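Skusine open afternoon - a few notes from the visit

September seems to be the month when everyone opens their doors at once, and I very nearly gave Skusine a miss because the parking out that way is dreadful. I'm so glad I didn't! The tea was hot, the biscuits were home-baked, and I came away with a notebook full of scribbles that I've been trying to put in order ever since.

For those who haven't been, the lab is on the upper floor of the old Pisharody building, up a long flight of stairs (there is a lift, but you have to ask at the desk). We were met at the top by Usha Lobo, who runs the manipulation group and who must have given the same talk several times that day without a hint of it in her voice.

Her group works on teaching robot arms to take computers apart and put them back together, and the project goes by the name of Relto. The method is learning from demonstration. A person steers the arm through the job by hand, over and over, and a program learns from those recordings what the arm ought to do next, given what its wrist camera is seeing. They have 1,275 demonstrations so far, and Usha told us with some feeling that she did the first 308 herself.

What I hadn't understood before I went was how much thought goes into the mistakes. In their early recordings every demonstration was tidy, and the trained arm was lovely to watch until it drifted a few millimetres off line, at which point it had no idea what to do with itself. So they went back and recorded people starting from awkward spots - a bit too high, a bit to one side, tilted - and steering back to where they should have been. Usha put up a chart comparing the two sets, and the arm trained with the recoveries did a good deal better, most of all on memory modules, where the slots are narrow and very close together.

The other half of the story is the tray. Every part has its own moulded place, and the group tried the same training with the parts simply laid out on the bench. The tray won comfortably, though she was quick to say that this is a result about their bench and their camera, and that a repair shop would be a much messier place. I liked her for that.
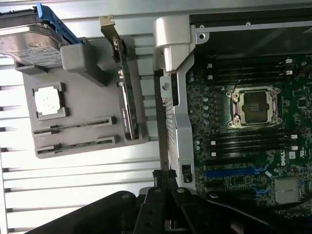
Relto work cell from the wrist camera: parts tray at left, open chassis at right, gripper in the foreground.

I spent a long while on that view, as I used to fix office machines for a living and it felt like meeting old friends. The processor has its own square pocket in the tray, and over on the motherboard the empty socket is at much the same level. Placing a processor is the step I'd have been most nervous about, having bent a few pins in my time, and Usha agreed it is the one they argue over most.

Questions ran well past 4 o'clock. A gentleman from Wevivley wanted to know about screws (they're on the list for next year), and a very keen girl in a school jumper asked whether the arm gets bored, which led to a nice chat about why the people doing the recordings take so many breaks.

If you go next time, wear comfortable shoes and get there early for the biscuits. The group is hoping to share its recordings once the write-up is finished, and I've put my name down on the mailing list.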